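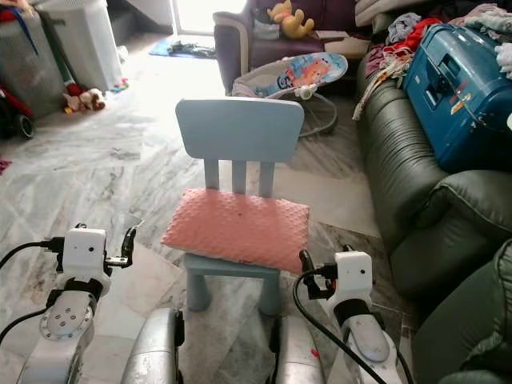

Ruoxi Dai wrote in to say her cushion kept sliding every time her son climbed up, and could I please put the fitting steps in one place. So I did!

Fitting the Privine cushion to a kid's chair

1. Stand the chair on a flat floor, with the seat facing you.
2. Shake the cushion out and give it a good pat (mine always comes out of the bag folded in half).
3. Lay it dimpled side up, long edge across the seat.
4. Push the back edge up against the slats and let any extra hang over the front. 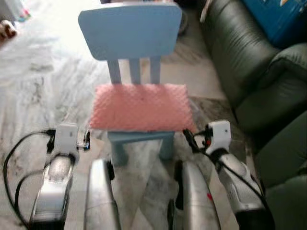
Fig. 2. Pink cushion on the light blue chair, front edge drooping over.

5. Press down in the middle with your palm and wiggle it. If it slides, add the 2 grip strips from the Sido pack underneath.

Note: a bit of overhang is fine, I leave mine like that.

Caution: don't let anybody stand on the cushion, even with the strips on. Spare strips are part no. 753.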